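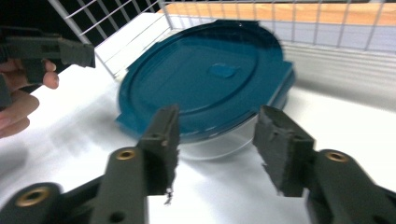
Round container on the table, January

Club news, 30 January 2020

First team

Kolluvby Town go into February two points above the bottom three after a month that brought one win, two draws and a defeat. It is a better return than December, when the side took a single point, but the home form is still a worry and the goals are not coming from enough places.

The win came at Merer, where the pitch was heavy and the first half had very little in it. The only goal followed a corner on the left just after the hour. The first header was blocked on the line, the ball dropped in the six-yard box and Alhassan turned it in from close range. Merer put a lot of long balls into the area in the last 20 minutes and hit the bar once, but the back four dealt with most of it and the goalkeeper took everything else.

That was Alhassan's ninth goal of the season in all competitions. The next highest scorer has three.

The two draws were both at home and both goalless. In the first of them the visitors had a man sent off before half-time and we did not manage a shot on target with the extra player. The second was a better game. We had a penalty appeal turned down in the first half and Lodetti had a free kick tipped round the post late on. A point was probably fair.

The defeat was in the County Cup, 3-1 away to a side from the division above. We led at the break through an own goal and were level until the 78th minute. The manager made five changes for that match, with two of the under-18s starting and a third coming on. All three will have learned something from it, and they remain available for both squads until the end of the season.

Lodetti is now on nine yellow cards and will miss two league games if he picks up another before the cut-off. He has played every minute in the league so far and there is no obvious replacement in central midfield, so expect to see him tackling a little less.

Injuries: the left-back is back in light training after his hamstring problem and should be on the bench by the middle of the month. The second-choice goalkeeper has a broken finger and will be out for six weeks. A goalkeeper has come in on a month's loan as cover and will wear number 26.

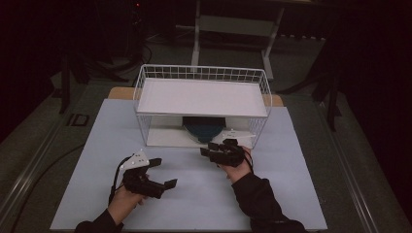
Photo: Kolluvby Town FC

Attendances and tickets

The average home league gate up to the end of January is 133, against 116 at the same point last season. The highest was the Boxing Day match against Merer. The ground record of more than 1,000 looks safe for another year.

Admission prices stay as they are until May. Under-12s get in free with a paying adult, and each adult can bring up to three. Season ticket holders are reminded that cup matches are not included and that their seats are only held for cup games until the evening before.

The half-season ticket covers the remaining nine home league fixtures. It can be bought at the turnstile on match days, by cash or cheque only. We are looking into a card machine but the signal at that end of the ground is poor and the two we have tried so far kept dropping out.

The evening match against Lodge Lane has been moved back a quarter of an hour, to a 7.45 kick-off. Tickets already sold are still good.

Pitch and ground

The goalmouth at the road end has been reseeded and is roped off between matches. Please do not let children play on it at half-time. The same goes for the strip along the near touchline, which has been cut up badly by the linesmen and by substitutes warming up. Substitutes will use the area behind the far goal for the rest of the winter.

One game was lost to the weather this month. The referee inspected at ten in the morning and found standing water on the far wing. The new date is still to be agreed with the league and will go on the noticeboard and the website once we have it.

Two floodlight bulbs on the car park side have been replaced. The third pylon still has one out, but the light readings are within the league's limit and it will be left until the summer, when the hoist is coming anyway for the annual check.

Parking has been tight for the bigger games. Please use the field entrance if the main car park is full, and keep the gate by the changing rooms clear. An ambulance had to wait there for several minutes during the second draw – the player was not badly hurt, but it should not happen again.
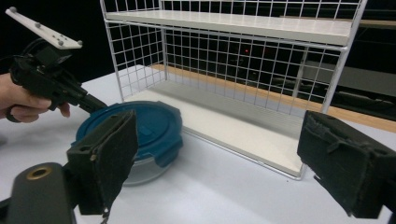
Reserves and under-18s

The reserves are fourth with two games in hand on the teams above them. They have scored in every match this season and let in two or more in most of them. The 5-4 win in the middle of the month was their third of the season in which both sides led.

The under-18s won their group and have been drawn at home in the quarter-final of the league cup. The tie will be played on the main pitch if the weather allows, and on the 3G at the school if it does not. Entry is free in either case.

The under-18s need another three or four players for next season, in particular a goalkeeper and anyone left-footed. Trials will be held in May, over two evenings. Anyone interested should bring boots, shin pads and a drink, and should be 16 or 17 on the first day of the new season.

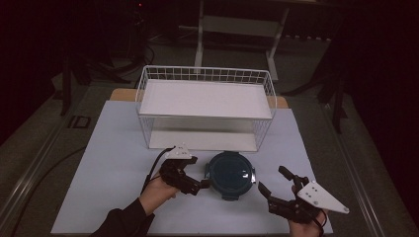

Fixtures and notices

February has four league games, two at home and two away. The coach to the longer of the away trips leaves the ground at 11.30 and seats are being sold on a first come, first served basis. Members have priority for the first week. The coach will not wait and there will be one stop on the way back.

The match programme is short of copy. Old team photographs, cuttings and reports from the 1970s and 1980s would be very welcome, and everything lent will be copied and returned.

Votes for player of the month can be left in the box by the tea bar. The December award went to Alhassan, as did the November one.

The next newsletter will be out at the end of February. Items should reach us a week before that.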